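Inicio Tienda Envíos Preguntas Contacto
Buscar en la tienda...

Preguntas frecuentes – Letras de espuma Malergate

¿Cuánto tarda el envío?
2 días laborables en península. En julio, uno más.

¿Se pegan sobre tela?
Sí, con velcro adhesivo – no use silicona caliente.

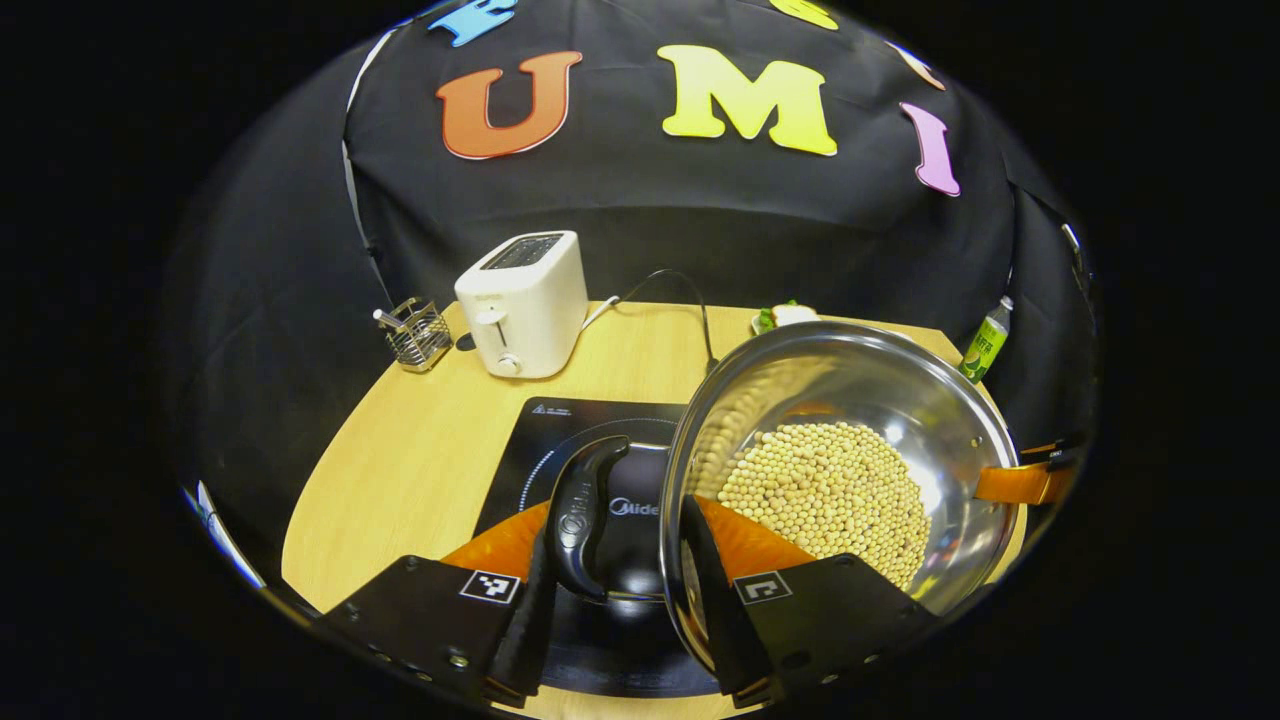 Letras de colores sobre tela negra.

¿Puedo pedir letras sueltas?
Sí, también la Ñ.

Comentarios

hosel785: ¿Hay números?

vanwyk_m: Pedí la Ñ y llegó bien.

rostomitz: El velcro aguanta.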